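Atasa Robotics Club
Gripper Check Before a Floor Run

Members are required to complete the following check before each floor run. The procedure applies to all teams entered in the Adis challenge and takes the place of the sheet issued in August.

1. Set the arm to standby and wait until the status light on the controller is steady. Hands must stay clear of the fingers until then.

2. Inspect both fingers from the side. The screws at the finger joints should sit flush, with no thread showing. Tighten by hand only - a powered driver will strip the housing.

3. Open and close the gripper 29 times using the Gatchalian test script. Stop at once if either finger lags or clicks.

4. Confirm that the wrist camera has a view of the fingertip and of the yellow floor tape. Adjust the arm, never the camera mount, if the tape is hidden completely.

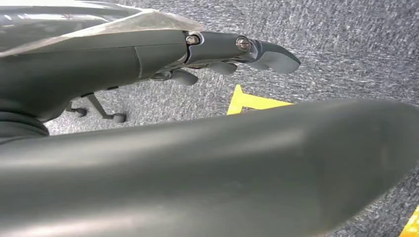
According to the Amisard team, step 3 is best done after step 4, as the script leaves the arm in a slightly different position and the view then has to be set again. They have run it in that order for two terms. Teams may use either order, provided it is noted in the log.

5. Lower the arm to 600 mm above the carpet and save the position under the team's name.

6. Have a second member read the log and initial it. Entries without 2 sets of initials will be returned, and the team will lose its place in the queue.

Spare screws are kept in the labelled drawer beside the charging bench.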